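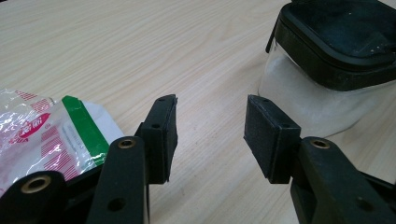 Tímea Bakos told me I was wasting good salt, and that her grandmother would have made the same crock of pickles with half of it. I told her I'd heard that before! Everybody in Hundstead has an opinion on brine, and since I moved here I've collected most of them (along with far too many jars).

My first batch was a disaster. I used the fine stuff from the back of the cupboard, guessed at the amount, and left the crock next to the stove because that's where there was room. By the end of the week the cucumbers had gone so soft I could've spread them on toast.

So I bought a scale. Now I put in 600 grams of cucumbers at a time, the small knobby ones, with dill and a grape leaf if Stefaniia Zhuravel has any to spare, and I weigh the salt too. Stefaniia doesn't weigh anything. She has a recipe card dated 1915 that came down through the family, and all it says about salt is "enough," which makes me crazy every time she shows it to me.

Hers are better than mine, by the way. She keeps them in the cellar for 10 days and won't let anyone lift the lid, while I start sneaking tastes after four or five. I'm trying to be good this year. I've got two crocks going, one with Tímea's brine and one with mine, and in September I'm carrying both over to her kitchen so she can tell me which one she likes.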